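공개 시연 참관 및 데이터 정리 실습 결과 보고서
과목: 로봇공학 현장실습
작성: 2021년 12월

1. 개요

본 보고서는 Limard 공개 행사에서 진행된 양팔 로봇 주방 작업 시연을 참관하고, 이후 조별로 정리한 내용을 담은 것이다. 우리 조는 4명이며, 행사에는 우리 학과를 포함하여 두 학교의 학생이 참가하였다. 행사는 오전의 개요 발표와 오후의 시연으로 나뉘어 있었고, 우리 조는 양쪽 모두 참석하였다. 보고서의 대부분은 오후 시연에 관한 것이다.

참관의 목적은 두 가지였다. 첫째, 수업에서 배운 원격 조작 기반 학습 방식이 실제 작업 공간에서 어떻게 쓰이는지 확인하는 것이다. 둘째, 시연 결과를 직접 기록하여 실패가 어떤 단계에서 생기는지 분류해 보는 것이다.

2. 사전 준비

참관 전에 조원들이 모여 기록 양식을 만들었다. 처음에는 시도마다 시작 시각, 종료 시각, 대상 물체, 결과를 모두 적으려 하였으나 예비 연습에서 한 사람이 다 적기가 어렵다는 것을 알았다. 그래서 시각 기록과 결과 기록을 두 사람이 나누어 맡고, 나머지 두 사람은 질문 정리와 배치 스케치를 맡기로 하였다.

결과는 성공, 재시도 후 성공, 중단의 세 단계로 적었다. 성공의 기준은 물체가 지정된 위치에 놓이고 그리퍼가 완전히 벌어진 상태로 하였다. 이 기준은 3월에 수업에서 나누어 준 평가표를 거의 그대로 가져온 것이다.

3. 시연 환경

시연 공간은 일반 가정의 주방과 비슷하게 꾸며져 있었다. 흰색 상판에 스테인리스 싱크대가 들어가 있고 아래쪽에는 베이지색 수납장이 있다. 시연에 사용된 제어 프로그램의 이름은 Hitix이며, 작업 순서를 편집하는 도구는 Cruzado라고 소개되었다. 두 프로그램은 같은 컴퓨터에서 실행되지만 기록 파일은 따로 저장된다고 한다.

작업 과제는 싱크대 안에 있는 물체를 집어 상판으로 옮기는 것이었다. 설명을 맡은 쪽에서는 싱크대가 평평한 탁자보다 어려운 이유로 벽면과의 충돌, 금속 표면의 반사, 위에서 내려다보는 각도의 제한을 들었다. 조작할 때 손목 부분을 많이 굽혀야 하므로 관절 각도의 여유가 줄어든다는 점도 언급되었다.
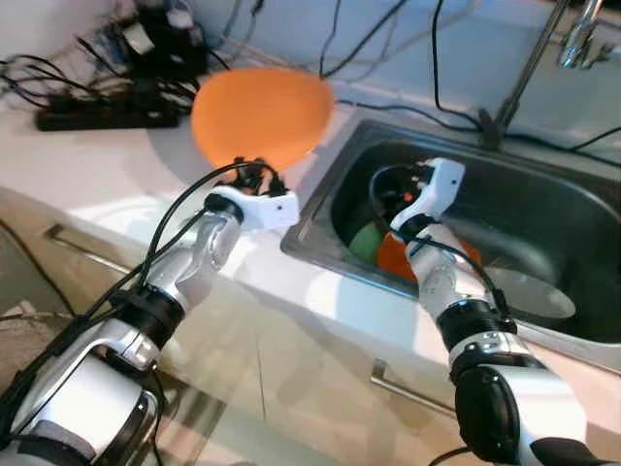
질의응답에서 Cluvunier는 싱크대 안쪽 작업의 경우 팔의 속도보다 손목이 들어가는 방향을 먼저 정하는 것이 좋다고 하였다. 방향이 잘못 잡히면 속도를 아무리 낮추어도 그리퍼의 옆면이 벽에 닿고, 그 뒤로는 조작자가 되돌아 나오는 데 시간을 다 쓰게 된다는 것이다. 또한 학생들이 성공률만 적어 가는 경우가 많은데, 중단된 시도에서 접근 방향을 같이 적어 두면 나중에 훨씬 쓸모가 있다고 덧붙였다.

우리 조의 기록 양식에는 접근 방향을 적는 칸이 없었다. 그래서 시연 후반부에는 비고란에 앞, 뒤, 왼쪽, 오른쪽으로 간단히 표시하였다. 전반부의 방향 기록은 남아 있지 않으므로 아래의 방향별 비교는 후반부만을 대상으로 한다.

4. 기록 결과

전체 시도는 60회였다. 이 중 한 번에 성공한 것이 50회이고, 나머지는 재시도 후 성공이거나 중단이었다. 재시도 후 성공이 여섯 번, 중단이 네 번이다. 중단은 모두 조작자가 직접 정지시킨 경우이며 비상 정지 버튼이 사용된 적은 없다.

방향을 표시한 시도는 21회이다. 앞쪽에서 들어간 경우에는 재시도가 한 번 있었고, 오른쪽에서 들어간 경우에는 재시도 두 번과 중단 한 번이 있었다. 뒤쪽과 왼쪽은 시도 수가 적어서 따로 비교하지 않았다. 표본이 작기 때문에 오른쪽 접근이 더 어렵다고 단정할 수는 없으나, 질의응답에서 들은 내용과 크게 어긋나지는 않는다.

실패 단계를 나누어 보면 물체를 잡기 전 접근 단계에서 생긴 것이 가장 많았다. 잡은 뒤에 떨어뜨린 경우는 두 번이었고, 두 번 모두 둥근 물체였다. 둥근 물체는 그리퍼가 닿는 위치가 조금만 어긋나도 옆으로 밀려나므로 조작자가 위에서 다시 접근하는 모습이 자주 있었다. 물체를 내려놓는 단계에서는 위치가 어긋난 경우가 한 번 있었으나 곧바로 수정되어 재시도 후 성공으로 적었다.

5. 기록 과정의 문제점

시각 기록을 맡은 조원과 결과 기록을 맡은 조원의 시도 번호가 중간에 하나씩 밀린 구간이 있었다. 쉬는 시간에 발견하여 메모를 대조해 바로잡았지만, 그 구간의 소요 시간은 신뢰하기 어려워 평균 계산에서 뺐다. 다음에는 열 번마다 서로 번호를 확인하는 것이 필요하다.

재시도의 기준도 모호하였다. 그리퍼가 물체에 닿았다가 물러난 것을 재시도로 볼 것인지, 접근 중에 방향만 바꾼 것까지 포함할 것인지를 정하지 않고 시작하였다. 시연 도중 조원들이 상의하여 물체에 닿은 경우만 재시도로 세기로 하였고, 앞의 기록도 이 기준에 맞추어 수정하였다. 수정은 메모에 의존하였으므로 한두 건의 오차가 있을 수 있다.

6. 느낀 점 및 향후 계획

수업에서는 주로 시뮬레이션 화면으로 양팔 로봇을 다루었기 때문에 케이블 처리를 고려할 일이 없었다. 실제 장비에서는 팔을 따라 케이블이 지나가고 싱크대 뒤쪽에도 케이블이 늘어져 있어, 동작 범위를 정할 때 이것도 함께 생각해야 한다는 것을 알게 되었다. 조원 중 한 명은 이 부분을 기말 과제의 주제로 정하였다.

다음 학기에는 같은 기록 양식에 접근 방향과 물체 모양 칸을 추가하여 학과 실습실의 장비로 비슷한 측정을 할 계획이다. 실습실에는 싱크대가 없으므로 깊이가 있는 플라스틱 상자로 대신하며, 금속 표면의 반사에 관한 부분은 측정 항목에서 제외한다. 수정한 양식은 부록 1에, 시도별 전체 기록은 부록 2에 실었다.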